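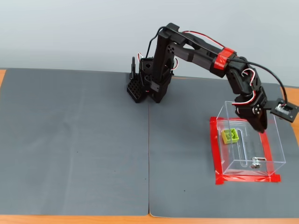

Slotted box as a drop target – worth it or go back to a cup?

Forum: Home and Shared Workshop Builds
Started by lboychuk

lboychuk wrote:
I've been building a small servo arm on the back table at Isby (shared shop, I have the table on weekends). It's a desktop arm, hobby servos all the way out, with a small board on a bracket at the wrist. The job is simple. Pick up a toy brick from the mat and drop it in a clear acrylic box with a slot in the lid. The box sits inside a red tape rectangle so it goes back in the same place after I empty it.

On Saturday I ran 80 tries. 11 of them missed the slot and left the brick sitting on the lid. A few more never got a proper hold on the brick in the first place, but I'm less worried about those.

With an open cup in the same spot I had almost no misses. So my question is whether the slot is teaching me anything or just eating my evenings. I'm using the Nitow controller board with the stock firmware. All the moves are taught by hand and played back.

ilham_o wrote:
Which way does the slot run compared to the forearm when it comes over the box? If your error is mostly sideways swing from the base joint, you want the long side of the slot lined up with the swing. Then being off a little costs you nothing. If it's across the swing, every bit of slop in the base gear shows up at the lid.

I'd turn the box 90 degrees and run the same 80 before changing anything else.

lboychuk wrote:
The slot runs front to back and the arm comes in from the left, base toward the back of the table. I hadn't thought about which joint the error was coming from. Turning the box means redoing the tape but that's a few minutes.

Gerardo A wrote:
Don't turn the box. Fix the arm. You'll get a good number and the base will still be sloppy, and then the next job you give it will have the same problem somewhere else.

Check the horn screw on the base servo first. On mine (Padeo kit, same general layout) it backed out after a couple of weeks and I chased it in software for most of August before I put a screwdriver on it. Threadlock, small amount, let it cure overnight.

ilham_o wrote:
Gerardo, he should do both, but he should turn the box first. If the misses drop he knows it's the base. If they don't, he's saved himself taking the arm apart.

Gerardo A wrote:
Putting a screwdriver on one screw is not taking the arm apart.

afonso_abreu wrote:
Is the mat stuck down? I had two mats side by side under mine and they crept apart at the seam. The base was on one and the target was on the other, so every run was a tiny bit different from the last. Took me ages to see it.

lboychuk wrote:
Base and box are both on the right-hand mat, so if it creeps they go together. The brick start position is the problem there. I've been putting it down on the left mat and picking from that side. Both mats are just lying on the wood. 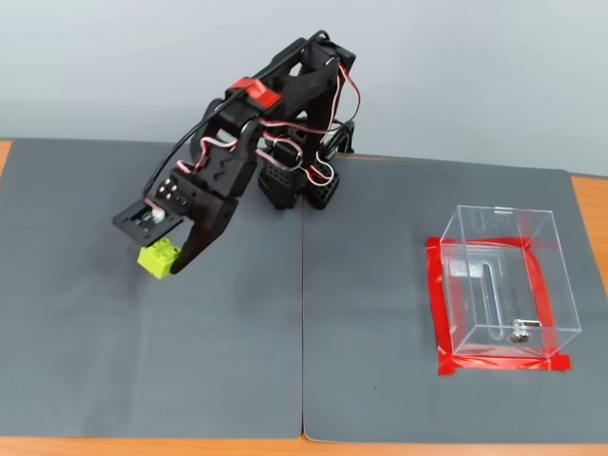 The pick itself is a bit rough too. One jaw is a flat plate and the other is a hooked finger, and the brick likes to turn between them when they close. If it turns far enough it's held corner to corner and then it's too wide for the slot. I went through my notes from Saturday and 6 of the 11 misses have "brick turned" written next to them. So that's more than half that may have nothing to do with the base at all.

afonso_abreu wrote:
There you go. That's a grip problem. Stick something soft on the plate. I cut strips from a bicycle inner tube and used double-sided tape. Lasts a month or so.

mahmoud_eo wrote:
Agree on the rubber. Also slow down the last part of the close. Full speed until the jaws are just short of the brick, then creep. On the Nitow you can set speed per waypoint, but it's in the second menu and easy to miss. I think the default is the same speed for everything.

I don't agree with going back to a cup. The cup was hiding the turned bricks from you. They fell in whichever way they were held, so you counted them as good.

Gerardo A wrote:
Fair point about the cup. I still want to hear about that screw.

lboychuk wrote:
OK, went in this evening. The horn screw was loose, about a quarter turn. Gerardo gets that one. Threadlock is on and I'm leaving it until tomorrow.

I also put inner tube on the plate jaw and set the close in 2 stages like Mahmoud said. Tape under both mats at the corners, which had started to curl anyway.

ilham_o wrote:
So now you've changed four things at once and won't know which one did it.

lboychuk wrote:
Yes. I can live with that.

mahmoud_eo wrote:
While you're in there, what are you doing about the servo wires? On mine the loops at the elbow got caught on a bracket when it reached down low. It didn't stop the arm but it pulled the wrist off by a few millimeters, and only on the near side of the table.

lboychuk wrote:
They're looped loosely around the joints and I haven't tied any of them. I'll watch the elbow on the low picks. I tried spiral wrap once and it made the whole bundle too stiff.

afonso_abreu wrote:
Skip the spiral wrap. Tahiri sells a braided sleeve that moves fine, or use strips of cloth tape every few inches. Leave more slack than you think at the wrist.

lboychuk wrote:
Will do cloth tape, there's a roll at the shop. Next free table slot is Saturday morning. I'll run another 80 with the box where it is, and after that I'll turn it and do 80 more for Ilham. Will post both numbers here.

ilham_o wrote:
Thank you. Write down which side of the slot each miss lands on, too.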